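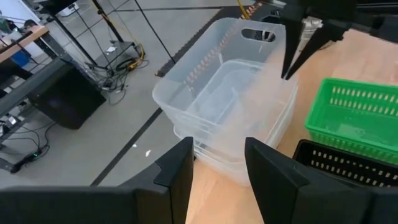 Two-arm sorting table, notebook, November
Entered by the Kastine bench, Zilusska shared workshop

I came in early, made a big pot of coffee and spent the best part of the morning on the arms, which I'd been looking forward to all week. The Hukis controller is finally talking to both of them (it only took a new cable and a fair bit of muttering!). I set the wrist speed limit down to 90 for now, and I'd like it left there until we trust the thing near clear plastic. Stacked bins are still the hardest, one rim looks so much like the next. 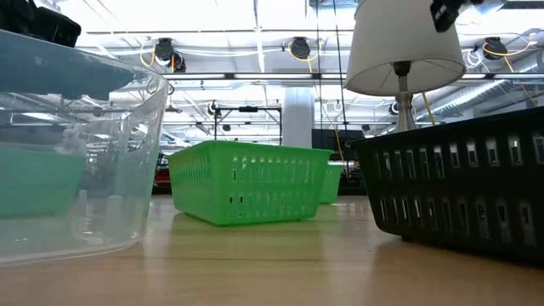 Do the baskets have to go back to the same spot every time?
Within a hand's width is fine, and a bit of variety does the grasping code good.

The lamp stays on the list, wobbly shade and all. Gripper opening for basket rims is 23 in the config file, and please write it down here if you change it.
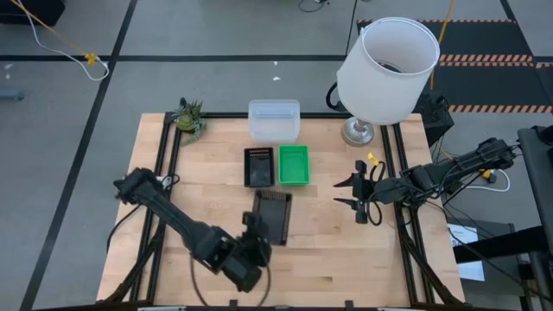

Furnival wrote in the margin that the left arm ought to be re-zeroed before anybody touches the reach settings, and I agree, so that goes first next time.

Bolts on both mounts got a quarter turn while I was down there with the hex key. 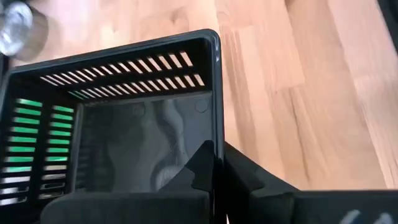
One reply on the workshop list asked whether softer fingertips would hold a slotted wall better, and I'd love to try it, there's a sheet of silicone in the drawer under the drill press. Log saved as run 106.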